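About us

Hi, and thanks for clicking through to the page that most people skip! I'm Joonas Laaksonen, and I run Juta, a small studio with two floors, a lot of white paint and more hair dryers than any grown man with my haircut should own. We hire the place out to hairdressers, make-up artists, small shops doing their product days, and anybody else who needs a bright room and somewhere to plug things in.

I started Juta with a folding table and a kettle. Before that I spent years doing set-up for other people's events, which mostly means carrying furniture up stairs and finding out where the power points are (always behind the heaviest thing in the room). I got quite fussy about it. I wanted a place where you could walk in with your bag, put it down and get on with your work, and when the lease on this building came up in September I signed it faster than my accountant would have liked.

What's in the room

The favourite is the big white table. It's kidney-shaped, so people tuck themselves into the curve and end up chatting, and it has no sharp corners for you to catch a hip on when you're hurrying past with a cup of tea. It cost me $1,490 second-hand, delivery not included, and I'd pay it again. We call it Kastis. I'm not going to explain the name, it goes back to a very long lunch.

Then there are the dryers. Hirers kept turning up without one, or with one whose plug didn't suit, so now we keep our own and they live in the cupboard by the door with the brushes and the spare clips. Borrowing one is free with any booking.
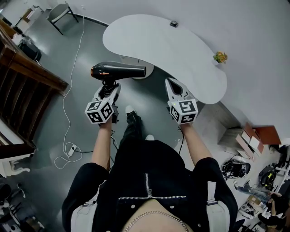
I'm a bit of a bore about cords, I'll admit. Please don't wrap them tightly around the handle! It's the quickest way to wreck a good dryer, and I've binned enough of them to feel strongly about it. Big loose loops, a soft tie, back on the shelf. If you need more outlets there are power strips you can move wherever you're working, and all I ask is that you keep the cable close to the wall where people are walking through.

The floor is smooth and grey and sweeps up in no time, which matters a great deal when somebody has just done a full restyle on it. Broom and dustpan are in the same cupboard. So is the good hand cream, help yourself.

How we like to keep it

I like a room with very little in it. A table, a chair or two, one plant, done. You'll bring your own colour and your own mess, and it's much nicer to spread out when you're not shifting my ornaments first. The plant is my one indulgence and it stays on the table in all seasons, although you're welcome to scoot it along if it's in your way. Just don't water it, please. It gets watered by me, and it has been drowned by kindness before.

Folding chairs can go anywhere you like. At the end of your session, wipe the table down, put the dryers away once they've cooled, and leave the chairs near the wall. I do a proper clean between bookings, so you don't need to go mad with it.

Upstairs is joined to the main room by a staircase with dark wooden treads and a wooden handrail, and I'm very fond of it. It's the warmest looking thing in an otherwise very white building, and half our hirers end up taking portraits on it. It does mean everything has to be carried, so if you're bringing a heavy kit, book downstairs and save your back.

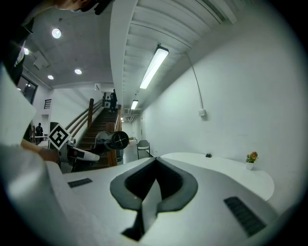 Booking and bits

The main room is comfortable for 16 people, or 25 if most of you are happy standing up. We're open to hirers 52 weeks of the year, though I do slow down a little over the holidays and may take an extra day to answer your email.

Half days and full days are both fine. Regulars get first pick of the calendar, and if you're just starting out and the price is a stretch, write and tell me what you're working on. We can usually sort something out, especially for a quiet morning.

Come and have a look before you book if you'd like to. I'll put the kettle on (same kettle!) and you can try the table for yourself.

Joonas

Page last updated 30 December 2022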